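My neighbour Noboru Matsuda keeps his old computers the way other people keep jam jars, against a day of need that never quite arrives. In June the day arrived. The library in Rindstead wanted a cheap desktop for its parish records, and he had a Dell tower going spare.

I was invited along to learn something. What I learned first is that the inside of a PC is mostly wiring, with a computer somewhere underneath.
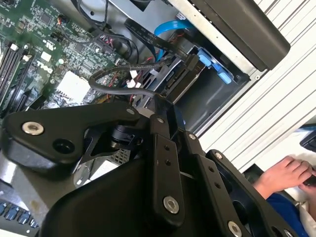
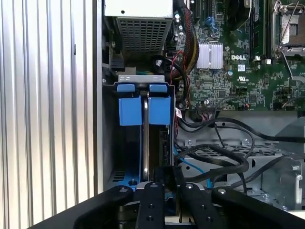 The green board and the metal drive cage are the landmarks – get your bearings from those and the cables start to seem less personal.

## What to pull, what to leave

Matsuda's rule is to unplug one lead at a time and say its name aloud. It feels daft for the first 2 leads, then rather companionable. He blows out the dust, checks the memory is seated and leaves the processor well alone, having once spent 68 pounds learning why.

The shop in Breddale would have sold the library a new machine for 700. Ours came to 200, most of it a bigger drive and a decent screen. My own contribution was holding the screws, and I gave nearly all of them back.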